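Chapter 7
Audiences, Fans, and Communities in Online Entertainment

Chapter Outline
7.1 From Viewers to Communities
7.2 One-Sided Relationships
7.3 What Fans Make, Collect, and Buy
7.4 Rules, Moderators, and Conflict
7.5 Privacy and Personal Safety

Learning Objectives
After studying this chapter, you should be able to:
Define the terms audience, fan, and community as they are used in media studies.
Explain how a one-sided relationship forms between a viewer and an online performer.
Describe the main ways in which fan activity produces income.
Identify the duties that fall to moderators in a fan community.
Discuss the privacy risks faced by performers whose work depends on personal contact with viewers.

Introduction

In July, the comedy channel Stareck moved its weekly program from one video service to another. The program itself did not change. The same four hosts sat at the same table and played the same games. Within a month, however, the channel's discussion board had divided into two groups. One followed the hosts to the new service, Fleson, and the other stayed behind and continued to talk about the older episodes. Members of the second group still called themselves fans of the channel, although many had stopped watching new material altogether.

Cases of this kind are common in online entertainment, and they raise a question that will occupy us throughout the chapter. What holds an audience together? The older study of broadcasting gave a fairly simple answer. An audience was the set of people who received a program, and it could be measured by counting households. That answer is of limited use when the people watching also write to one another, edit and repost what they have seen, and in some cases appear on the program themselves.

Chapter 6 examined the performer's side of this relationship, including contracts, schedules, and the division of work within a channel. The present chapter turns to the people on the other side of the screen. It should be read with the earlier one in mind, for many of the decisions described there were made in response to pressure from viewers.

Three Terms

The word audience will be used for all people who see or hear a given work, whether or not they remember it afterward. A fan is a member of the audience who returns to the work by choice, follows news about it, and regards this interest as part of his or her identity. A community is a group of fans who know of one another and share a place to meet, which may be a message board, a chat server, or a yearly event.

The three groups differ greatly in size. A survey carried out by the Hamann student media project followed 3,000 viewers of comedy and gaming channels. Of these, 711 described themselves as fans of at least one channel. Only around 100 had posted in a fan community during the previous year. Most of what performers read about their own work is therefore written by a small part of the audience. Students should keep this in mind whenever a comment section is offered as evidence of what "viewers" think.

Fan Activity

Fans do many things besides watch. They prepare episode guides and timelines. They translate and caption videos for viewers who speak other languages. They draw, sew costumes, record songs, and write stories. Some collect objects connected with a program, while others collect more widely and use their shelves as a background when they record videos of their own. Section 7.3 considers these activities in turn and asks which of them a channel may fairly treat as part of its business. 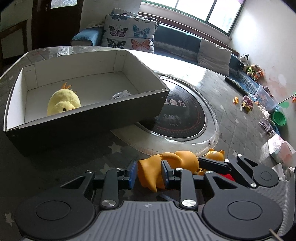 Figure 7.1 Orange toy figure lying on its side.

The line between a hobby and paid work is often unclear. A fan who makes a costume for personal use is plainly engaged in a hobby. The same fan may later accept orders, appear at events for a fee, and build a separate following. Many performers now working full time first became known within the community of another channel. When such a person is described in the press only as the friend, partner, or former fan of someone better known, the description may be accurate and still give a poor account of his or her career.

Closeness and Its Limits

Online performers speak directly to the camera, often from their own homes, and they answer some of the messages they receive. Regular viewers may come to feel that they know the performer well. Researchers call this a parasocial relationship, meaning a relationship in which one party knows a great deal about the other and the other knows little or nothing in return. The idea is older than the internet and was first applied to radio and television. It does not refer to an illness. Most viewers who feel this kind of closeness understand its limits and enjoy it as they would enjoy a good novel.

Difficulties arise when the limits are not understood, or when they are ignored. A home address may be worked out from a window view. A change in a performer's private life may be treated as a matter on which the community is entitled to vote. Section 7.5 reviews the steps that performers, employers, and services can take, and the points at which the police or the courts become involved.

Case for Discussion

Plolel is a two-person gaming channel with a community board run by 16 unpaid moderators. The board's rules prohibit discussion of the hosts' families. A member posts a link to a newspaper report that names the sister of one host. The report is public and accurate. Several members argue that the rule was meant to prevent gossip and should not apply to published news. Others ask that the link be removed at once.

Before reading Section 7.1, write a short paragraph stating what the moderators should do and whom they should consult. Keep your answer. You will be asked to revise it at the end of Section 7.4.

Key Terms
audience
community
fan
moderator
parasocial relationship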